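Windgate's quote for the second pair of hands came in Thursday: $1842 for the spare finger set, $812 for cables and connectors. I had put cables down as pocket change. 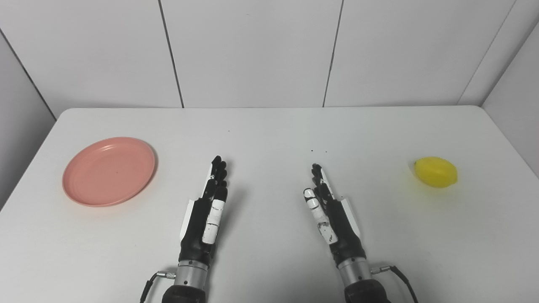 Rommel Ignacio wants to order 2 finger sets while we're at it. I'd sooner buy one and keep the rest for wrist parts. Fuchs may be cheaper on cables, but they won't hold a price past 48 hours, and our purchase orders take longer than that. I'll ask them again in February.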